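Flotance - Site d'Arnance
Fiche de contrôle périodique - Atelier de remise en état et locaux de stockage
Référence de fiche : 1216
Période : août

Objet du contrôle
La présente fiche porte sur la sécurité incendie, les installations électriques et les circulations du bâtiment Lu. Le bâtiment Junar fait l'objet d'une fiche distincte.

1. Issues et circulations
1.1 Issues de secours déverrouillées pendant les heures d'ouverture : conforme
1.2 Largeur de passage maintenue dans l'allée centrale : non conforme
Commentaire : palettes entreposées côté quai. Dégagement demandé avant jeudi.
1.3 Blocs d'éclairage de sécurité : conforme, à l'exception du bloc situé au-dessus de l'escalier nord (témoin éteint)

2. Moyens d'extinction
2.1 Extincteurs accessibles et signalés : conforme
2.2 Étiquettes de vérification lisibles : à revoir
Commentaire : 3 étiquettes sont effacées. Le prestataire a été informé.
2.3 Robinet d'incendie armé : conforme

3. Installations électriques
3.1 Armoire principale fermée à clé : conforme
3.2 Absence de multiprises en cascade : non conforme
Commentaire : deux cas relevés dans le local de pause. Retrait effectué en cours de visite.
3.3 Matériel ouvert hors tension avant toute intervention : conforme
Commentaire : la consigne est affichée à l'entrée de l'atelier. Son rappel lors de l'accueil des intérimaires reste à formaliser.

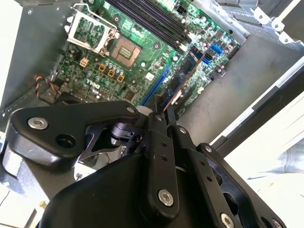 Carte mère Dell dans son châssis ouvert, support de processeur vide.

4. Stockage
4.1 Charge maximale affichée sur les rayonnages : conforme
4.2 Batteries usagées isolées dans le bac prévu : conforme
4.3 Distance de 100 cm sous les têtes de détection : réserve
Commentaire : distance non respectée en travée haute. La surface concernée est d'environ 1170 cm² par emplacement - une simple réorganisation des cartons suffit.

Avis général
Exploitation poursuivie sous réserve de la levée des points 1.2 et 4.3. Le point 2.2 sera réexaminé au prochain contrôle.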